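Every year, institutions that buy robot arms for household research ask which gripper is best. The question is reasonable, but the way it is usually answered is not. Products are compared on payload, stroke and repeat accuracy, all measured on a bench. The work they are bought for takes place in kitchens and hallways, under whatever light happens to be on.

It is the position of this essay that grippers, cameras and controllers should be tested together, in a furnished room, by the people who will operate them. The trial held at Botville in October followed that principle. Two finger sets, supplied by Oron and Gollico, were compared over 11 sessions and 386 attempted grasps. The operator wore a headset and held a controller in each hand, and the soft goods to be moved were ordinary blankets and clothing.

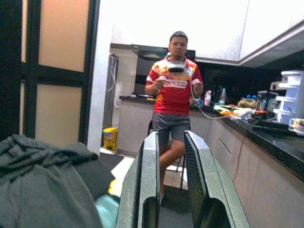

## What a bench test leaves out

On the bench, the Oron fingers held more weight. In the kitchen, that advantage mattered very little, as a blanket is light and a sweater is lighter. What mattered was whether the operator could tell where the fingertips were in relation to the fabric. A wide finger placed close to a wrist camera hides part of the very thing it is meant to pick up. A narrow one hides less but is harder to aim at a fold.

The wrist camera deserves at least as much attention as the fingers. Buyers tend to treat it as an accessory, chosen late and from whatever money remains. In a home, it must cope with bright cabinets at one moment and deep shadow at the next. When it fails to do so, the operator is left with a glint of metal in one corner and darkness where the work should be. No increase in grip force makes up for that.
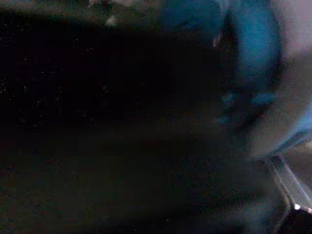
Narendra Malhotra takes the opposite view. Lighting, he wrote in response to a draft of this essay, is a matter for the room and should be corrected before any comparison begins; a trial that lets it vary will measure the lamps and learn little about the hardware. He would fix the light level, repeat each grasp 700 times, and only then allow the arms into a kitchen.

The objection has merit for a manufacturer, who must know what a part can do under stable conditions. It has less merit for a buyer. A household will not be relit to suit a camera, and a purchasing decision based on ideal conditions passes the cost of the difference on to the operator.

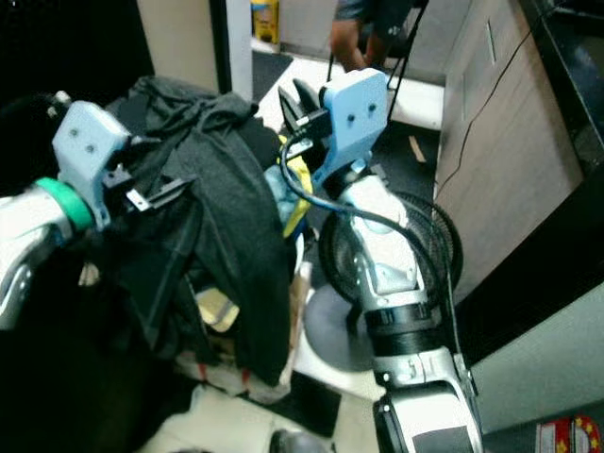 Controllers raise a similar concern. The Vashisht unit was rated well on paper for its response time, yet operators spent much of each session guarding against contact between the arm and its surroundings. Cable routing is a part of this problem and is seldom scored at all. A cable that swings out from the gripper housing in a wide loop, with a standing fan directly behind the arm, is one more thing the operator must keep in mind while reaching for cloth. Gijs Dijkstra proposed that clearance around the wrist be recorded with every attempt, and that proposal should be adopted.

Institutions preparing to buy should therefore ask suppliers for 3 things: a loan period in a furnished space, wrist camera footage from the darkest part of that space, and the right to publish failed grasps together with successful ones. Suppliers who decline the third request should be asked to state their grounds in writing.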